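Fostero Sets Budget for Kitchen Robot Arms

Apr 16, 2022

Fostero, which runs staff cafes and break rooms in office buildings, has approved a budget for its first robot arms and expects to have them working by October. The company plans to buy four units from Isari and place them at two of its larger sites. A decision on the rest of its locations will wait until next year's budget.

The purchase covers the arms, the grippers, mounting hardware and 136 hours of on-site setup and training. Software support is billed separately on a yearly contract. Fostero did not give a total price, but it said the setup hours came to a larger share of the cost than its managers had expected when they began asking for quotes last year.

Three suppliers were considered. Karam offered a lower price per arm but wanted a five-year service agreement, and Fostero was not willing to sign for that long on equipment it had never used. Fumorier proposed a lease with the option to buy at the end. That offer stayed on the table until the final round and may come back if the company decides to add more sites.

The choice came down to how the arms handled ordinary kitchen items. Fostero asked each supplier to work with the cups, cartons and racks already in its break rooms - no special containers and no changes to the counters. Cartons were given the most weight in the scoring, as the company wants the arms to handle milk for coffee service during the morning rush.

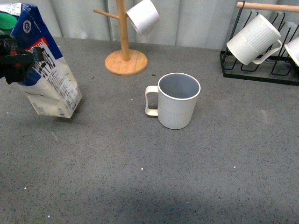 Money has also been set aside for things that do not appear on the supplier's quote. Both sites need a new electrical circuit behind the counter, and one needs its counter reinforced before an arm can be bolted down. Spare gripper fingers are listed as a supply item, in the same part of the budget as filters and cleaning products. Fostero plans to keep one set on hand for each arm.

The company said no positions will be cut under the plan. Break room staff will be trained to restart the arms, clean the grippers and clear a stopped job. Anything beyond that goes to Isari, which has agreed to send a technician within four working days. Fostero had asked for two.

Electrical work is scheduled to begin this summer, with the arms to be delivered after the counters pass inspection. Payment is split in two - half on delivery and half once each site has run for a full month. If a site does not reach that point, Fostero can return its arms and keep the second payment.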